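**Do I need baskets at all?**

Probably not. Most people who write to us asking which basket to buy have too much stuff, and a basket just gives it somewhere to hide. Clear the shelf first, then see what's left.

**Are the expensive ones better?**

Sometimes. Garnet Chan bought one from Nelis and one from Distico for the same hallway shelf, and after six months she couldn't say which had cost more. Look at the rim and the corners. The price tag won't tell you much.

**Hulorora says its baskets "bring calm". Do they?**

We have our doubts. They hold gloves.

**Should they all match?**

Shops would like you to think so. Two colours are easier to live with: a light one for things you use daily, a dark one for whatever can wait.

**Long or squarish?**

Measure the shelf, and measure it inside. A long, narrow basket looks handy until you want the thing at the far end. 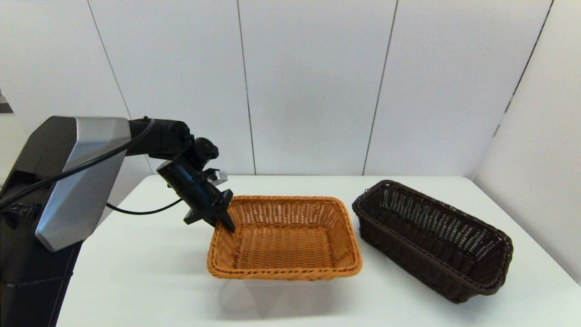 Squarish ones are easier to rummage in, though they waste space on a shallow shelf. Leave 3 cm above the rim or you'll scrape your knuckles.

**Do woven baskets need special cleaner?**

Gashi sells one. We'd try a dry brush before spending anything.

**Can I put damp things in them?**

No, whatever the label says.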